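Workshop notebook, shared bench, November. Two-arm table build, Vosden workshop.

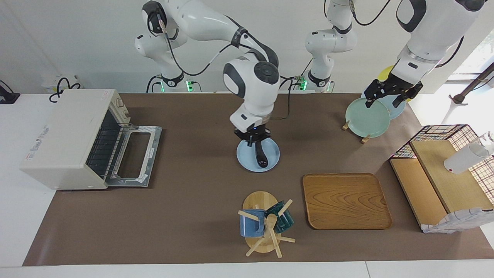 ## Purpose of the session

The session was given over to the crockery work: plates at the wooden stand, and the utensil laid across a plate in the middle of the mat. Mugs, oven door and tray are to be dealt with in a later entry. The entry is written so that any member taking over the bench can continue without having to ask what has been changed.

## Condition of the bench at the start

The mat was realigned with the front edge of the table before power was applied. The clamp at the left edge was checked and tightened by a quarter turn. Both bases were found secure. The cable on the outside of the right arm was inspected from shoulder to wrist, with particular attention to the elbow, where it had rubbed in October. No new wear was found and the ties were left as they were.

The toaster oven is used on this bench only as an object with a door. It is not to be plugged in at any time while the arms are powered, and the lead should remain coiled and out of reach of both arms.

## Work carried out

1. Homing. Both arms were homed twice. The left arm returned to its mark on each occasion. The right arm was off by 5 mm at the wrist on the first attempt and correct on the second. The same fault was recorded last month and remains unexplained.
2. Grip force, left arm. The closing force was reduced in two steps until a plate could be held by its rim without the fingers creeping. The final setting is 18 on the Clidard controller scale. Higher values hold equally well but load the stand sideways when the plate is drawn up.
3. Approach height, right arm. The descent over the flat plate was slowed for the last part of its travel. The fingers must straddle the handle of the utensil before closing, and the earlier speed left too little margin to stop by hand.
4. Wrist rotation. The software limit on the right wrist was set to 180 degrees. The previous limit was wider and allowed the cable to be drawn tight when the arm reached towards the oven.
5. Timing. The pause between the two arms was set at 700 ms. Shorter pauses were tried and gave no fault, but the longer one is easier to follow from the stop button.

## Observations

The plate stand is light and moves when a plate is drawn out at an angle. A straight lift is preferable. Non-slip tape on the underside has been proposed and should be tried before anything is screwed down, as the mat is shared with the Navarro build.

The utensil is awkward to grip when it lies flat across a plate, as there is little clearance beneath the handle. Rubber finger pads from the Grarico spares box may help. A pair has been set aside in the top drawer and labelled.

Daylight from the window alters considerably during the afternoon. Members making camera-based adjustments should note the time beside each setting – values saved at two o'clock were plainly unsuitable by four.

## Outstanding matters

- Find the cause of the homing error at the right wrist. Check the coupling first, then the encoder lead.
- Fit the finger pads and repeat step 3 at the present speed.
- Apply tape beneath the plate stand.
- Replace the tape marks on the oven door if they have begun to lift.
- Copy the revised limits to the shared settings file. The printed sheet on the wall is out of date and should not be relied upon.

The bench is reserved again for Sunday from ten o'clock. Members are asked to leave the force setting unchanged until then, or to record any alteration beneath this entry.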